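4. Rules of Practice for Work in Domestic Rooms

4.1 Why general rules were not enough

The general safety rules of our laboratory were written for open floor areas, where a humanoid robot can be surrounded by a marked zone and every person can step back in any direction. A bathroom does not allow this. In the Trevham test apartment the bathroom is the smallest room, and a marked zone of the usual size would cover the whole floor and part of the corridor. During the first month of the study, in May, the operators therefore followed the general rules where they could and made their own decisions where they could not. The written session logs show that these decisions were different from one operator to another. One team stopped the robot each time a person moved an object on the counter. Another team only lowered the speed. Both teams believed that they followed the same document.

For this reason we wrote a separate set of rules for small domestic rooms, which we call the Jarkemell rules after the building where they were first discussed. They do not replace the general rules or the instructions of the robot manufacturer. If two rules disagree, the stricter one is used until the disagreement is settled in writing.

4.2 Roles

Each session has 3 roles: the operator, the room assistant and the stop holder. The operator controls or supervises the robot. The room assistant prepares objects and is the only person allowed to reach into the room during a session. The stop holder keeps the stop button in the hand and has no other task. In the earlier practice the operator often held the button also. We found this acceptable for standing work in an open area, but not in a room where the operator must look at a screen and at the robot in turn.

The roles are spoken aloud at the start and written in the log. They may be exchanged only when the robot is in its rest state. A visitor has no role and stays behind the corridor line.

4.3 Reaching into the room

The rule that took the longest time to agree on concerns the hands of the room assistant. A complete ban was proposed first. It was tried for 12 sessions and then given up, as the assistants had to end the session for each small correction, and the long restarts made people impatient. The present rule is the following. The assistant may reach in when the operator has said "holding", the stop holder has repeated it, and both arms of the robot are commanded to hold their position. The assistant reaches from the side which is farther from the active hand. The feet remain outside the working side of the room, and the head does not pass over the counter. When the arm is withdrawn, the assistant says "clear". Only the assistant may say this word.

We note one weakness. A robot that holds its position looks the same as a robot that is about to move. The spoken words are at present the only sign for the assistant, and we consider this to be not sufficient for work outside a laboratory.

4.4 Cables and floor

Cables are treated as a hazard for the robot and for the people. Before the robot takes a first step, the assistant follows each cable on the floor with the eyes from one end to the other, and no loop may lie where a foot of the robot is planned to be placed. Overhead lines must have enough slack for the full turning range of the torso. Covers for floor cables are used in the corridor but not inside the bathroom, where the edge of a cover could itself disturb the step.

Figure 1 gives an impression of the distances for which the rules were made. The robot stands between the vanity cabinet and the toilet, and a hand is reaching in over the sink counter from the opposite side. 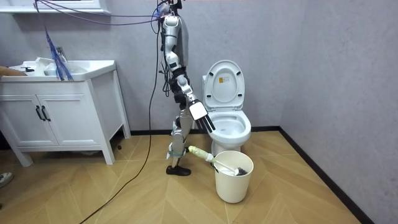 Figure 1. Humanoid robot in the bathroom, with one hand in front of the open toilet. A black cable lies on the floor at the lower left.

4.5 Objects and hygiene

All objects are entered in a room list before the session, including those that the task does not need. A brush, a bin or a cloth that is not in the list is removed or added to it. Objects used for toilet tasks are not used in kitchen tasks, even after washing. The hands of the robot are wiped before it leaves the room, and the cloth used for wiping does not go back into the set of task objects.

4.6 Experience with the rules

The rules were applied in 447 sessions. The median preparation time was 30 minutes in the first weeks and became shorter when the room list was kept on a printed sheet by the door. The most common deviation was that the word "clear" was missing from the log, and we cannot say in every such case whether it was not spoken or only not written. The second was a change of roles without a note.

A partner group at the Bukitz site used the same text with a smaller robot. They kept the roles and the cable check without change, but asked for a clearer definition of the rest state, which our text had left to the operator. A revised wording is given in Appendix B.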